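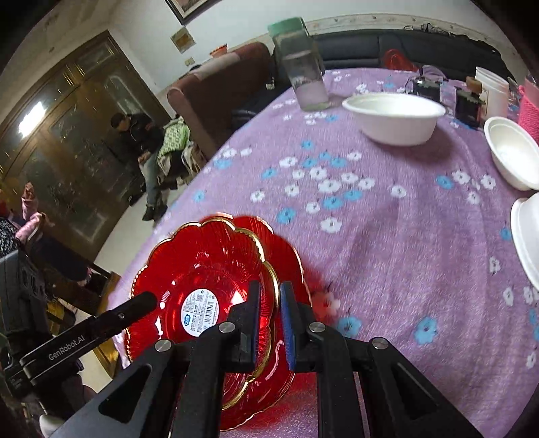 Vesela Angelovski has laid tables in Grorkiscombe for years, and she still gets excited about a see-through red plate. "Look at what happens when the light goes through it!" she says. "You get the colour on the cloth as well. It's like having a second plate for nothing."

Her favourites have wavy rims edged in gold, and she likes them on something soft and flowery, a fuzzy purple blanket if there's one to hand. Blue and white blossoms, she says, look wonderful next to red.

Doesn't it all get a bit much? "Oh, I hope so," she laughs. "My mother had white plates and a white cloth and we were all terrified of the gravy."

She buys most of her plates at the Mumstead sale in July (2 trips last year, both with a very full boot) and washes everything by hand, one plate at a time, with a tea towel in the bottom of the sink. Stickers come off with warm water and a little cooking oil.

And stacking? "Never more than 4, with kitchen paper in between. I learnt that with a lovely green set from Dellivstead. I've got 2 left."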